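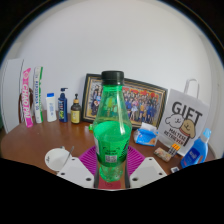

Iveta Havlíček told me in the car that I should stop thinking about the goal and start thinking about my feet. She said that a defender who looks only at the puck is always one step late, and that I had been one step late the whole month. I answered that I knew this already. She said that knowing was cheap.

I write this on the evening of February 18, 2021, at the kitchen table, with a bag of frozen peas on my left knee. I promised myself to write after each game, also after the bad ones, and I skipped the last two. So this one will be longer.

The drive

We played away, in Danko, and it is 188 kilometers from our door to the rink. I looked it up before we left because I wanted to know if one tank would be enough. It was enough. Iveta drove to the gas station after the tunnel and I drove the rest. The road over the hill was cleaned well but there was ice at the edges, and I kept both hands on the wheel and did not talk much. She talked for the two of us. Mostly she talked about the pairs on defense, and why the coach had moved me from the right side to the left. I am right-handed with the stick, and on the left side I have to take the puck on my backhand when it comes along the boards. It feels like writing with the wrong hand.

We were early. The rink in Danko is small, with a low roof, and the benches are on opposite sides of the ice, so in the second period you have a very long way to change. I remembered this from last winter. I did not remember how cold the dressing room is. I taped my stick with gloves on and it came out ugly, with a fold near the heel, and I had to do it again.

I also must write down that my skates were too sharp. I gave them to be done in a new place and they cut them much deeper than I am used to. In the warm-up, when I tried to stop, the left one bit into the ice and I went down on my knee in front of the Pirnance players. One of them tapped my shin pad with her stick, in a friendly way. I would have preferred that she did not see it.

First period

Pirnance are quick and they do not wait for you. Their center, the tall one with number 15, came at me three times in the first shifts and each time she did the same thing. She showed me the puck on the outside, and when I turned my hips she pulled it back to the middle. The first time she lost it by herself. The second time our goalie made the save with her toe. The third time it was in the net, low, on the stick side, and I was facing the wrong way with my legs crossed.

I came to the bench and waited for somebody to shout. The coach only put his hand on my helmet and asked what I had seen. I said, the puck. He said, then next time look at the front of her shirt, a shirt cannot make a fake. I have heard this before, I think every defender has heard it, but today I heard it properly.

We got one back before the break. It was not pretty. There was a shot from the blue line by Iveta, it hit a skate and then another skate, and it rolled over the line so slowly that the referee had to bend down. We all shouted as if it was the best goal of the season.

In the break I drank too fast and got a pain in my side. Somebody was saying that Pastex will pay for new shirts if we finish in the upper half. I hope the new ones will be longer in the arms. The others argued over the color, and I used the time to put my laces tighter, which was a mistake, because my feet went to sleep.
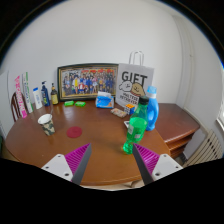
Second period

This was the long change, and it was our worst part. We spent too much time in our own end and could not get off the ice. One shift felt like it would never stop. I tried to lift the puck out along the glass on my backhand, and it went only as high as the knee, and their defender kept it in. Then I tried again and it was the same. The goal came from that. I count it as mine, even if it does not say so on the sheet.

After that I did something better, and I want to write it too, because I am told that I only keep the bad things. Number 15 came down my side again. I kept my stick short and close to my body, I looked at the crest on her shirt, and when she pulled the puck to the middle I was still in front of her. I put my shoulder on the inside and she had to go behind the net. It was nothing special, nobody clapped, the game just continued. But I felt it in my whole body that it was right.

We tied it on a power play. I was sitting on the bench and saw it well. A pass through the slot, one touch, and in.

Third period

They went ahead again on a rebound, and it was a fair goal. I was in front with my player, her stick was lifted, and the puck came out on the other side where we had no one. The coach asked for more patience and we were not patient at all. We ran around like in the schoolyard. Then one of our wingers, the youngest in the team, took the puck from behind their net and simply walked out in front and shot it under the goalie's arm. So it was 3 to 3, and it stayed like that until the horn.

In our league there is no overtime in the regular games, we just shake hands and go home. I am used to it now, but I still find it strange to stop when nothing is decided. I shook hands with number 15. She said "good feet" to me. I do not know if she meant it as a joke about the warm-up.

On the way back

Iveta slept from the first crossing until the tunnel. When she woke up she asked if I was angry about the second goal, and I said a little. She said that the backhand along the boards can be trained by anybody with a wall and an hour of free time. Her opinion is that I should stay on the left. I do not agree yet. I would like to ask the coach for one more game on my old side, to compare, but perhaps it is better to wait until after Kostum, because they send everything down the right and he will need me where I am.

To do before Kostum: take the skates back and ask for the old cut. Backhand against the garage wall, both evenings when I am home early. New tape, the white one. Wash the gloves, they are terrible. Call Mother, who will ask if we won.

The knee is stiff, but I can bend it all the way.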